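We use cookies to remember your settings and count visits. Accept | Manage choices

Moltville Toy and Household Library Opens Its Sorting Table to Everyone

MOLTVILLE – The Moltville Toy and Household Library will open its sorting room to the public in April, and we couldn't be happier about it! Members have borrowed from our shelves for years, but few have seen how a donated plate or a stuffed animal gets checked, logged and packed for its next home. Now anyone can pull up a chair.

The shelves hold 3,000 items, from dishes to plush toys, and another 600 came in over the winter. Each one passes through somebody's hands at the table before it goes into a clear bin. Plates get a slow look around the rim for chips.

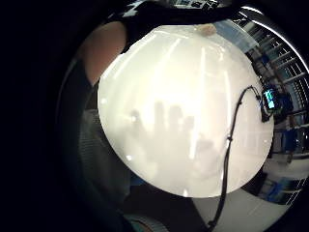

Sessions run for 2 hours and start at 7 p.m. "People come in thinking they'll sort quickly, and then they find a toy they had as a kid and the whole table stops to talk," said library director Everett Quintanilla. "I love that part. We still get the bins filled."
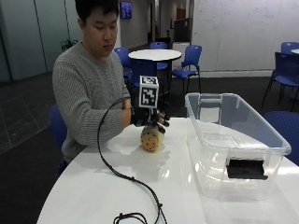 A spotted, pale yellow item on the sorting table, with a clear storage bin close by.

The Hashemi Street entrance will be open for all sessions, and parking is free behind the Pemanthorpe Building.
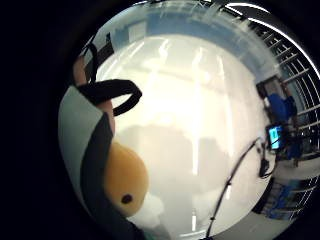
What happens to soft toys that need mending?
They go on a separate shelf for our sewing group, which fixes seams and loose eyes before the toys are logged.

Pistus, the shelving firm next door, has given us new racks for the packed bins – a big help, as the old ones had started to lean. Labels go on the short side of each bin so they can be read from the aisle.

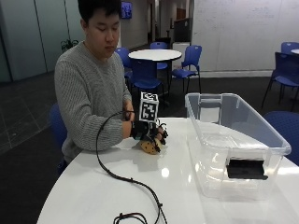 Small things are packed last, on top of the heavier ones, and the lid stays off until the list has been checked. To save a seat, stop by the front desk or call during opening hours.

Recent news
Winter donation drive wraps up
New borrowing limits for board games
Sewing group looking for thread and buttons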